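Our summer girls' camp planning is officially under way, and I couldn't wait to tell you where we are with it! Back in the winter Duygu Sönmez suggested lanterns as our theme, and the more we talked it over the more we loved it. Each class will take one evening devotional, and the older girls will pick the hymns themselves (they have strong opinions, bless them). We have 35 girls signed up for August so far, and room at Brallham for 40.

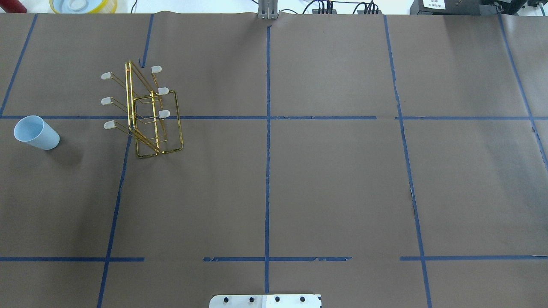 Eylül Akgül wrote back to ask whether girls who've just moved into the ward can still come, and whether they may bring a friend from school. Yes to both, and please do invite them – friends are always welcome, and the permission slip is the same one.

Now for the supper schedule. Oratile Mokoena has offered to run the kitchen again, which made my whole week, and she would love two mothers to help each night with serving and washing up. 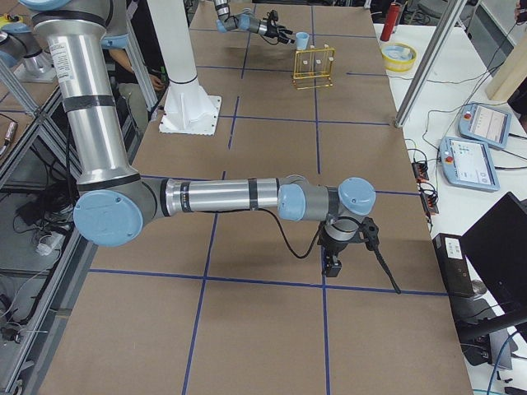 She's also collecting recipes that don't need an oven, so if your family has a good one, send it along soon.

The girls' scripture journals are coming too. I've kept the covers plain so everyone can decorate her own on the first night. 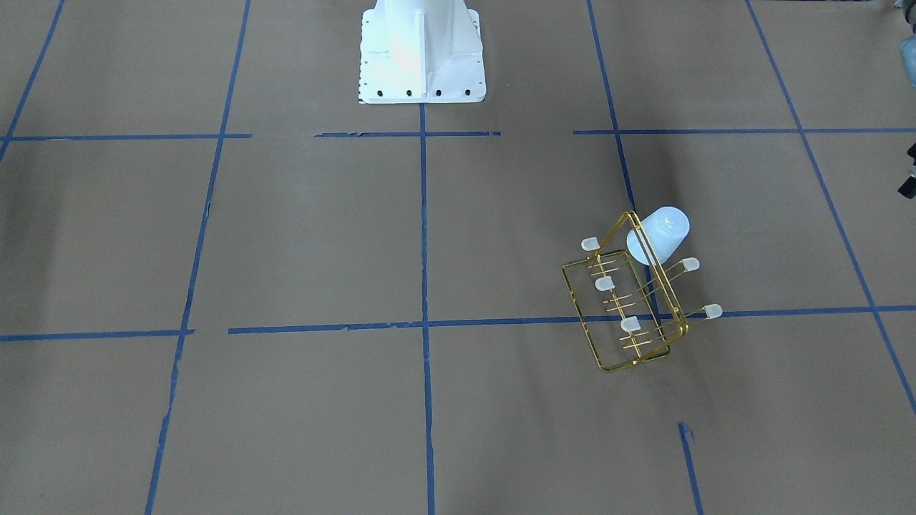 Bring ribbon or pretty paper if you have some sitting in a drawer, and we'll share it all around.

Slips and the $10 deposit can go to me or to Duygu after church.

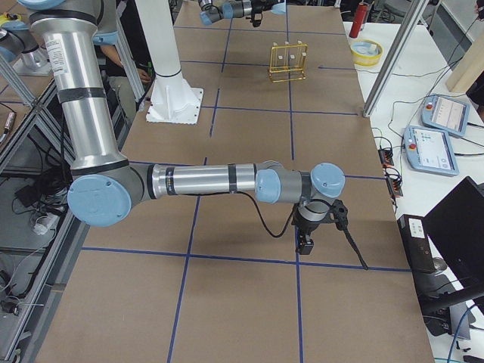

If the deposit is hard for your family right now, just have a quiet word with either of us and we'll take care of it.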